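Mastance and Gunstead Linen Bring Two-Arm Folding to the Finishing Floor

Crew members at the Grodthorpe plant move from the folding line to inspection, mending and robot setup

GRODTHORPE, April – Gunstead Linen, which washes and finishes workwear and table linen for restaurants and small hotels, will put two-arm folding robots to work on its finishing floor this spring. The system, called Erdős, was developed by Mastance together with the people who fold at Gunstead every day. 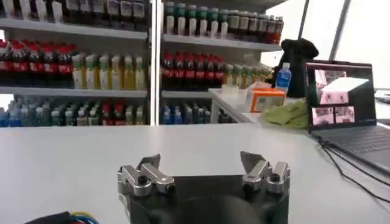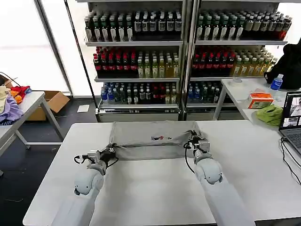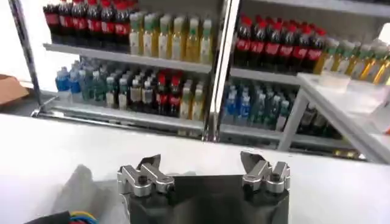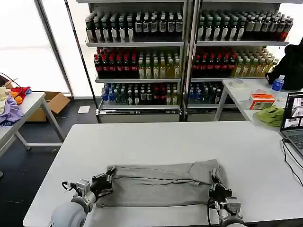
Erdős grippers at the white work table. In the second and fourth pictures, both arms have hold of a gray cloth.

Gunstead employs 70 people in Grodthorpe. Until now, 18 of them have spent most of each shift on their feet at the folding tables, repeating the same reach, pinch and turn from the first cart of the morning to the last one out the door. It's skilled work and it's hard on shoulders and wrists. When the plant asked its crew last year which job they would most like help with, folding won by a mile.

Under the plan, nine folding tables will be converted to Erdős stations. Each has a pair of arms working from the same side of a table, with a gripper on each arm. The arms take a piece of cloth by its ends, pull it flat and fold it. The cloth goes on the table the way it comes out of the cart, and an operator clears the finished stack.

"I folded for six years before I moved into the office, so I know exactly what this takes off people," said Meenakshi Grewal, finishing floor manager at Gunstead Linen. "The first time I watched it catch both corners and pull an apron tight, I cheered out loud – and then I went and got the whole second shift so they could see it too!"

No jobs are being cut as part of the change. Gunstead has put that in writing with its staff, along with a commitment that hourly pay will stay the same or go up for anyone whose role is affected. Folders can choose to train as station operators, move to inspection and mending, or stay on hand folding. Fitted sheets, chef coats and anything with ties will still be folded by hand for the foreseeable future, and so will rush orders.

Operators will get 25 hours of paid training during their regular shifts. They learn how to start and stop a station, clear a snag, swap worn gripper tips and show the arms a new fold. That last part is where the folding crew has already made its mark. Mastance engineers arrived with a fold they had worked out on a screen, and the crew talked them out of it in one afternoon. The version now in use starts from a long band, the way Gunstead folders have done their aprons for years, and it holds its shape much better on the shelf.

"We had a lot to learn about cloth," Grewal said the engineers told her. She added, "They listened, too. If one of my people said the grip was too close to the hem, they moved it and we tried again."

Speed is still a work in progress. An experienced folder is faster than a single Erdős station, and both companies expect that to be true for a while. What the plant gains first is a steadier day: stations can keep going through breaks and shift changes, and the folding crew no longer has to stay late when a big hotel order lands in the afternoon. Thin fabrics remain tricky for the grippers, and pieces the arms can't open after two tries are set aside for a person to finish.

Mending is the part of the plan Grewal is most excited about. Torn pieces have often gone straight to the rag bin for lack of hands. With more people at the sewing machines, Gunstead hopes to send far more of them back to customers, and three former folders have already asked to learn the work.

The first station opens to the day shift this spring, with the others following one at a time as operators finish training. Employees' families are invited to come see it running at an open house, with a folding contest between the crew and the robot. Grewal has put her money on the crew.

About Mastance
Mastance builds two-arm robot stations for handling cloth and other soft goods, and develops each one on site with the people who will run it.

About Gunstead Linen
Gunstead Linen is a commercial laundry in Grodthorpe serving restaurants and small hotels.

Media contact: Press desk, Gunstead Linen, Grodthorpe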